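Search the notebook
Search

Bench notes: croissant, bowl, mat
Jun 9, 2026, by Shalini Srivastava

Carried on with the pastry table today (green cutting mat, pink bowl, same as in the Vinow notes). I'm still fond of the croissant, it has such a lovely glossy brown crust, and the paler ridges make it easy to tell which way round it's lying! Things I want to sort before September: a second bowl in a colour that isn't pink, a cleaner mat, and 3 more pastries in different shapes. Solanki's list has 7 but I think that's greedy for one small table. Must ask about the Huvholm order too.

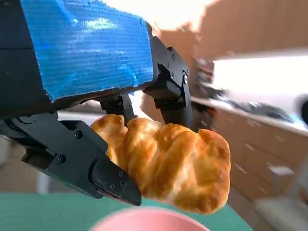
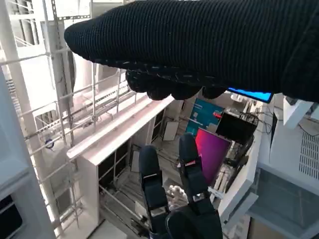 Croissant over the pink bowl in the first; white rack and the black knit sleeve in the second.

Recent entries
Amutia shelf labels
Vinow table, bowls and mats
Huvholm order, what's missing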